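Rornwood College of Design
Toy and Play Studies, Unit 5: Interlocking Construction Toys
Handout for students - please bring to the practical session

Purpose of the unit

This unit examines the small moulded brick as a designed object and as a material for play. Students will already have completed the unit on wooden blocks, where stability depends on weight and a flat surface. The interlocking brick introduces a second principle, which designers call clutch: the friction that holds one piece to another after the hands are taken away.

Terms used in the session

Stud. The raised round projection on the upper face.
Tube or pin. The hollow or solid column moulded inside the brick, which bears against the studs of the brick below.
Clutch. The grip between two joined bricks, judged by the effort needed to part them.
Footprint. The area a brick covers when seen from above, normally stated in studs.
Offset. A join in which the upper brick covers only part of the lower one.

The two-brick exercise

Each pair will receive a tray of 16 bricks in mixed colours and sizes. Begin with two bricks only. Place the larger on the mat with its studs facing upward and bring the smaller to it. Record where each brick is held, which surface meets which, and whether the lower brick shifts as pressure is applied. Repeat with the smaller brick turned on its end, and again with the join offset by one stud.

A contrasting colour for each brick is recommended, as the line between the two is then easy to see and to draw. Blue and green serve well on a brown ground.
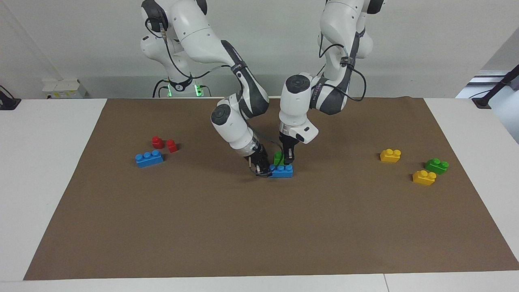

Troels Toft asked whether two bricks set against each other without a stud connection should be entered as a join at all, given that they would part as soon as either was lifted. For the purposes of this unit they should be entered as contact, in the third column of the record sheet, and the word join kept for pieces that stay together when the upper one is raised. Students who are uncertain should enter the pair as contact and add a note.

Recording your observations

Use one row for each attempt. Sketches should be made in pencil at actual size and need not be shaded. Where a brick tilts, mark the direction with an arrow. The completed sheet is to be handed to Solange Moulin at the end of the session, with both partners' names on it.

Reading

Chapter 7 of the course reader, "Grip and Release", by Palesa Matlala. The section on wear is short but will be assumed knowledge in the written assignment.
Chie Sakamoto, notes on colour sorting in the early years, held in the Grevalwood reading room at shelf mark 974.

Care of materials

Bricks should be parted by hand and never with the teeth or a blade. Return each tray complete - odd pieces found on the floor go in the tin by the door.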